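News from the cat room

Well, it's been a busy stretch at Jerkside Cattery and I'm behind on everything, this newsletter included. If you wrote to me in July and haven't heard back, please write again! I had a queen due, a show coming up and a water heater that picked its moment, and I'm afraid the inbox lost.

The big news first. Mavska had her litter, a little after four in the morning, on the one night I'd decided to sleep in my own bed. She's a blue silver spotted Egyptian Mau, for those of you who are new, and this was her second litter with us. I came in with my coffee and found her washing the last one, looking very pleased with herself. All the kittens were nursing before breakfast. The smallest weighed 76 grams, which had me up every two hours with a bottle for the first couple of nights, but she caught on and has been elbowing her brothers off the good spot ever since. She's a silver too, with lovely clear spots along her sides and a crooked little M on her forehead that I'm hoping will straighten out (they sometimes do).

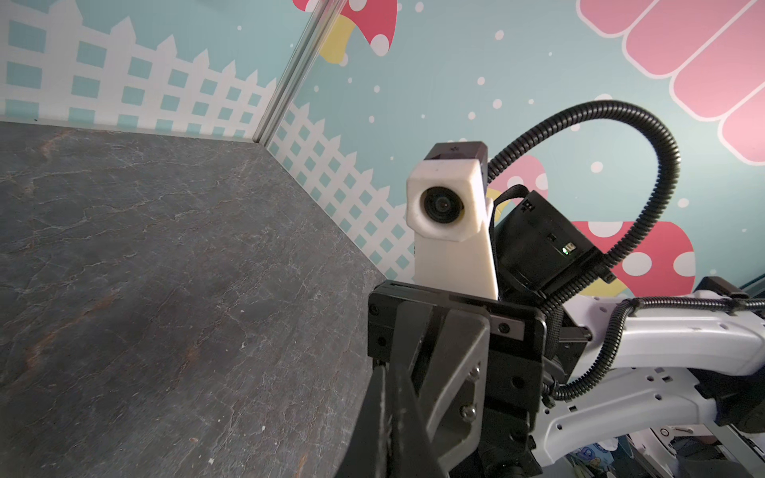

Growing up

I've had a lot of questions about the fuzzies, so let me go over it again. Mau kittens are born with nice sharp spots, and then somewhere between two and four months the coat goes all woolly and gray and you'd swear somebody had swapped your kitten for a dust bunny. Don't panic! The pattern comes back. I've had people cry on the phone over this, and then send me pictures a few months later of the most gorgeous cat you ever saw. It's also why I won't call a kitten show quality at eight weeks. I can tell you about the head and the eye shape and how the legs are put together, but the coat is a guess at that age and I'd sooner not guess with your money.

By the time you read this they'll be on solid food, mostly. I start mine on a wet kitten food mashed up with warm water, served on a flat plate, and they walk through it for three days before anyone thinks to eat it. Weights get written down every morning. When a kitten passes 700 grams I stop fretting about it, and all of this bunch got there except the little girl, who was close behind.

Basel is coming along too, our bronze boy who had that awful eye infection in the spring. The eye is clear, he's back up to weight, and he has taken over the top shelf of the cat tree from his aunt without so much as a hiss. He'll be shown again once he's filled out through the chest. 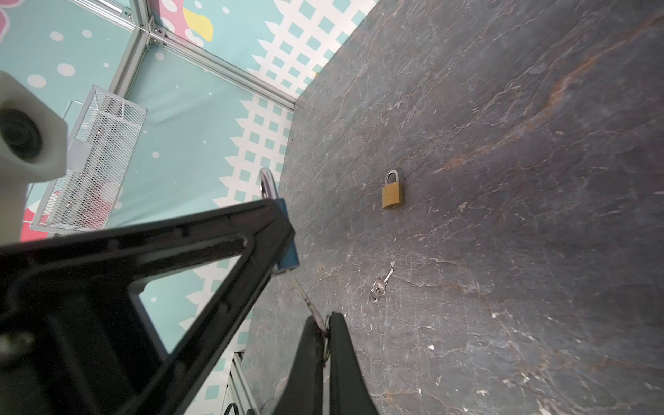 Now for carriers and show cages, and I want everybody who shows with us to read this part twice. At our last show a young cat two rows over got out of her cage during lunch, and she was found behind the bleachers, scared half to death. Maus are clever with their paws, and mine can work a slide latch from the inside in no time flat. I lock the cage door any time I step away, and what I use is nothing fancier than a small brass padlock with a silver shackle, like the one in the picture. One set of keys lives on my lanyard and the spare goes in the grooming bag. Please don't rely on the zipper on a soft shelter either, unless you've clipped the pulls together. And get your cat microchipped if you haven't.

I'd also ask you to cover three sides of the cage. A Mau who can see a strange tomcat all day is a Mau who'll have nothing left for the judge, and the same goes for barking, slamming doors and children with balloons. I bring a sheet from home that already smells like the cat room, and I don't wash it the week before.

Kaneko, our smoke male, went to that same show and came home with a final in one ring, his first. He yelled for most of the car ride (22 miles of it, each way) and then stood on the table like a little statue. I could have kissed him, and I did, right there in the hall. The judge liked his gooseberry eyes and said he could be a touch longer in the body. Fair enough!
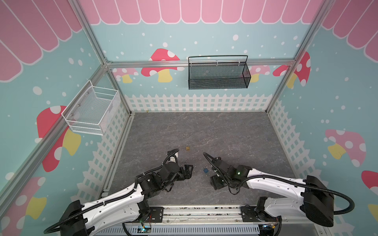
Waiting list and other odds and ends

Pet kittens from this litter are spoken for, but I do expect two changes of heart, because there are always a couple. If you'd like to be on the list, fill out the questionnaire and tell me about your house, your other animals and who's home during the day. My price for a pet kitten is $2,000 and includes the spay or neuter, first shots, chip and a health guarantee. Kittens leave at fourteen weeks, no sooner, however nicely you ask.

Mavska will be retired after this litter and is staying right here with me. She has a chair by the kitchen window, and I've given up trying to sit in it.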